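電子雑誌アプリで家族と共有したら、ダウンロード済みの号が消えた

2020年4月1日　オレシア・コブザル
読了時間：4分
印刷する | メールで送る

電子雑誌の読み放題サービス（Wenodard）を契約しています。1月に家族プランへ切り替えて、自分のタブレットと母のタブレット、あと自分のスマホで使ってます。

昨日、母のほうでログインし直したら、私のタブレットにダウンロードしてあった号がごっそり消えました。一覧には表紙だけ残っていて、タップすると「この端末では利用できません」と出ます。通信していれば読めるんですが、オフラインだとだめ。

端末の空き容量はまだ39GBあります。アプリは最新。再起動もしました。ログアウトはこわいのでまだしてません。

知りたいのは、
・消えた号は元に戻せるのか（100冊くらい、じゃなくてちょうど100冊入れてました。上限だったので）
・家族で同じIDを使ったのがまずかったのか
・しおりとか、切り抜き保存したページはどうなるのか

特に切り抜きが気になってます。編み物とパソコン誌の記事をけっこうためてあって、同じものをもう一回さがすのは無理です。バックナンバーの中には配信が終わったのもあるはずで。

サポートにはメールしましたが自動返信だけでした。急いでいるので分かるかたお願いします。来週から電波の入らないところに行きます。

印刷する | メールで送る

フロレンシオ・ゴイコエチェア

同じことやりました。たぶん同じIDで入ったのが原因です。

家族プランといっても、1つのIDをみんなで使うプランじゃないんですよ。親のIDがひとつあって、そこから家族用のプロフィールを発行する形。お母さんのタブレットで、あなたのメールアドレスとパスワードをそのまま入れませんでしたか？それをやるとオフラインの権利がお母さんの端末のほうに移ります。オンラインで読むぶんには関係ないので、そこは症状とも合ってます。

手順。自分がやった順番で書きます。

まずお母さんのタブレットでログアウト。アプリを消すだけだと足りません。かならず「設定」→「アカウント」→「この端末を解除」まで。ここ飛ばすと後で面倒。

次に自分のタブレットをWi-Fiにつないで、本棚を下に引っぱって更新。うまくいけば表紙の右下の雲マークが薄い色から濃い色に変わります。変わらなかったらアプリを完全に終了してもう一度。

雲マークが濃くなったら号を長押しして「再取得」。残念ながらまとめて選ぶ機能は無いので1冊ずつです。自分は雑誌を先に、別冊をあとにしました。別冊はファイルが重いので、出発までに時間がなければ後回しで。夜にやったほうが速かったです、うちの回線だと。

再取得の途中でエラー431が出たら、端末の解除がまだサーバーに反映されてません。しばらく置いてからやり直し。何度も連打するとその日は弾かれるみたいなので注意してください。自分はこれで一晩むだにしました。

お母さんのほうは、親のIDのページから「家族を追加」で招待メールを送ってください。メールアドレスは別のが要ります。フリーのメールでok。招待の有効期限が短いので、隣に座って一緒にやるのが早いです。プロフィールの名前はあとから変えられます。自分のところは父のプロフィール名が打ちまちがいのまま今も使ってますが問題なし。

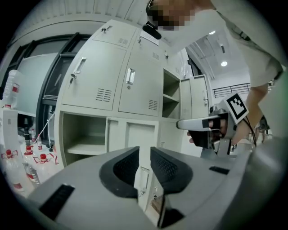

で、切り抜きの話。切り抜きは端末じゃなくてアカウント側に保存されるので、ログアウトしても消えないはずです。少なくとも自分のは残ってました。しおりは別で、端末の中だけ。同期をオンにしていなければ再取得したときに先頭に戻ります。同期は「設定」→「読書」のいちばん下、見つけにくいところにあります。出荷時はオフ。

配信終了した号は再取得できません。これはどうしようもない。ただ切り抜いたページだけは見られたので、全滅ではないです。

心配なら、作業の前にパソコンのブラウザから切り抜き一覧を開いて確認しておくといいです。ブラウザ版はPloltachの古い版だと一覧が空白になるので、ほかのブラウザで。

長くなってすみません、仕事の合間に書いてるので誤字あったらごめんなさい。

印刷する | メールで送る

Romaniuk

Wisanceに乗りかえれば。あっちは端末4台まで同じIDで入れる。雑誌の数は少ない。

コブザル（質問した者）

ゴイコエチェアさん、ありがとうございます！そのとおりで、母のタブレットに私のパスワードを入れてました…。

母の端末を解除して、雲マーク濃くなりました。いま再取得中です。431は一回だけ出て、お茶のんで戻ったら通りました。切り抜きもブラウザから見たらぜんぶありました。よかった。しおりは先頭に戻っちゃいましたが、これはあきらめます。同期オンにしました。

別冊はおっしゃる通り重いですね。編み物のだけ先に落として、パソコン誌のは帰ってからにします。母の招待はまだです、メールアドレス作るところで止まってて。今夜電話しながらやってみます。

Romaniukさんもどうもです。年払いにしちゃったので、乗りかえは次の更新のときに考えます。

印刷する | メールで送る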